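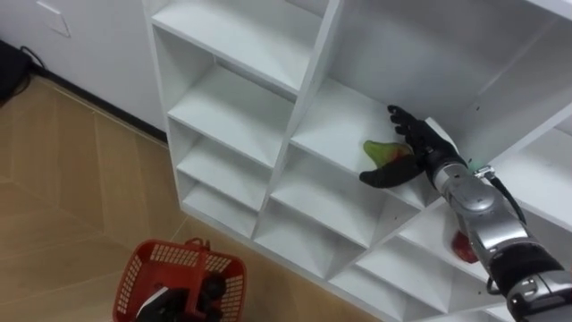 トーナーブリッジの見学会に行ってきました(2024年6月16日)

前から気になっていた、お店の什器と売り場づくりを研究している施設の公開日です。駅からバスで4番目の停留所、降りてすぐ右手。入場料は1000円で、受付で館内図と布の手提げをもらいました。棚好きとしてはこの時点でもう足取りが軽いです。

まずは一階のTrolaの展示から。買い物かごと台車ばかりの部屋で、持ち手の太さ違いを実際に提げて歩けます。同じ重さの砂袋を入れてもらったのに、細い持ち手は数歩で指に食い込んで、太いほうはずっと楽! かごの深さもいろいろあって、深いものは底の品を取るときに肘まで入ってしまうんですね。うちの近所のスーパーのかごが浅めなのを思い出して、なるほどなあと何度も持ち替えていたら、後ろに列ができていました。すみません。

二階はManolakisの部屋で、こちらは青果の並べ方。木箱、傾斜台、網かごと来て、壁一面に昔の八百屋さんの写真が貼ってあります。りんごは軸の向きを揃えるだけで見違えるし、桃は下に敷く紙の色で熟れ具合まで違って見える。解説の紙が一枚ずつ丁寧で、全部読んでいたら予定の時間をかなり過ぎてしまいました。果物の傷みの多くは「置くとき」につくという説明もあって、以来、家で梨を置く手つきが妙にそっとしています。

そしていちばん楽しみにしていた、棚と買い物かごの部屋。床は木、壁は白、棚も白で、小さめの部屋なのにとても明るいです。四角く仕切られた背の高い棚が壁ぎわにあって、その中段に洋梨のような形の果物がひとつ。細いほうは黄緑で、太いほうへいくにつれて赤みのあるオレンジに変わっていきます。まわりがほとんど白なので、この色がきれいなこと! 売り場だと山積みの中の一個なのに、ひとつだけ置くと急に主役の顔になるんですよね。

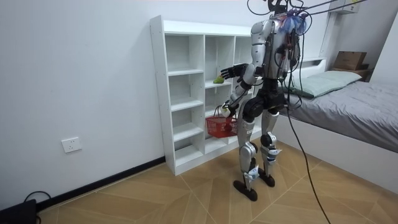
棚と赤い買い物かごの部屋。果物は中段にひとつ。

棚は背板のないつくりで、仕切りの向こうに壁の白がそのまま抜けて見えます。おかげで背が高いわりに圧迫感がありません。板はしっかり厚みがあって、外枠がとくに頼もしい感じ。ずっと本棚として見てきた形ですが、果物用と思って眺めると、ひとマスごとに何を置こうか考え始めて止まらなくなります。上の段は軽いもの、中段は今日食べるもの、いちばん下は芋かな、とか。帰ってさっそく台所の隅の寸法を測りました。

赤いかごは側面が網目状に抜けていて、縁だけ色が濃いのがいいところ。白い札も付いています。棚の白と並ぶと赤がよく映えて、これは台所に一つ欲しい。持ち手が弓なりに曲がっているのも、一階で散々提げ比べたあとだと見どころに思えてきます。

最後に売店へ。Grandierの小型の仕切り棚が並んでいて、かなり迷った末に、卓上用の果物皿を買いました。棚は持って帰れる大きさではなかったので、次は車で来ます。喫茶コーナーの洋梨のタルトは533円。生地が薄くてさくさく、甘さ控えめでとてもおいしかったです。窓際の席が4つだけなので、お昼どきを外すのがおすすめ。

次の公開は8月だそうです。今度は保存容器の部屋も開くとのことで、もう行く気でいます。持ち物のメモ:歩きやすい靴、巻尺、空の鞄。二階は冷房が強めだったので羽織るものも。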